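Trucos de taller: programar un brazo robótico sin perder la tarde

Trustura — Cuaderno de taller — 22/7/20

Estos consejos salen de las notas que tomamos mientras preparábamos las rutinas de Femari, nuestro proyecto de manipulación de piezas. Casi todos tienen que ver con el software: percepción, planificación, control y las pequeñas herramientas que uno acaba escribiendo. Están pensados para quien ya tiene el brazo en marcha y quiere que falle menos.

Antes de mover nada

Guarde la calibración de la cámara de muñeca con la fecha en el nombre del archivo y no sobrescriba la anterior. Si la pinza ha recibido un golpe, repita la calibración entera. Un error pequeño en la transformación entre cámara y pinza se nota poco en el centro de la imagen y bastante en los bordes.

Sincronice los relojes del controlador y del ordenador de visión. Nosotros descartamos cualquier imagen con más de 145 milisegundos de retraso respecto a la postura del brazo. El límite está en el archivo de configuración, con un comentario al lado que dice quién lo cambió por última vez.

Enmascare la pinza

La propia pinza entra en el campo de la cámara y el detector la toma por un obstáculo o, peor, por la pieza. Dibuje una máscara fija sobre esa zona y aplíquela antes de calcular la profundidad. Si cambia de dedos, la máscara también cambia. Intan Nair las guarda en la misma carpeta que el modelo geométrico de cada pinza y así se cargan juntas.

Plásticos negros y metal brillante

Las carcasas oscuras devuelven poca señal al sensor de profundidad y los aros metálicos devuelven demasiada. El resultado son huecos en la nube de puntos justo donde hace falta un borde. Lo que mejor funciona es combinar dos exposiciones, una larga para el plástico y otra corta para el metal, y rellenar solo los huecos pequeños. Los grandes se marcan como zona desconocida y el planificador los trata como ocupados.

Una abertura circular da una buena referencia si se ajusta una elipse al borde. Un cilindro con collar metálico da otra. Conviene usar las dos y comparar: si no concuerdan, se toma otra vista.
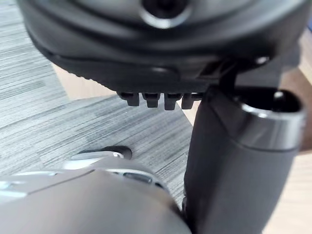
Acercarse por debajo

Para trabajar bajo una carcasa, planifique primero una postura de espera con espacio libre a los lados y luego un tramo recto y lento. No deje que el planificador elija libremente el último tramo, porque a veces encuentra un giro de muñeca válido que pasa rozando un soporte. En Gernell, nuestro planificador interno, ese tramo se define como restricción de línea y la velocidad baja al 15 por ciento.

Las pestañas y los salientes finos se pierden al simplificar la malla. Añádalos a mano como cajas un poco más grandes que la pieza real.

Enfoque y distancia

Las cámaras pequeñas de foco fijo ven borroso lo que queda demasiado cerca. Mida la nitidez de la zona de interés antes de pasar la imagen al detector y rechace la que no llegue al mínimo. Es un cálculo barato — una varianza del laplaciano basta — y evita muchas detecciones falsas.

El suelo también cuenta

Una moqueta con rayas finas genera muchos puntos característicos que no sirven para localizar la pieza. Recorte el suelo ajustando un plano y trabaje con lo que queda por encima. Si hay dos materiales en la zona, por ejemplo moqueta y madera, no use la junta como referencia sin haberla comprobado.

Registros

Grabe siempre los últimos 300 ciclos de control en un búfer circular y vuélquelos a disco cuando salte una parada. Con Chin, nuestro visor de registros, abrimos el volcado y la imagen correspondiente en la misma línea de tiempo. El visor escucha en el puerto 3942; si no conecta, mire primero el cortafuegos.

Anote la versión del modelo de percepción en cada registro. Cuando se compara un fallo de esta semana con otro de principios de julio, es el primer dato que se busca.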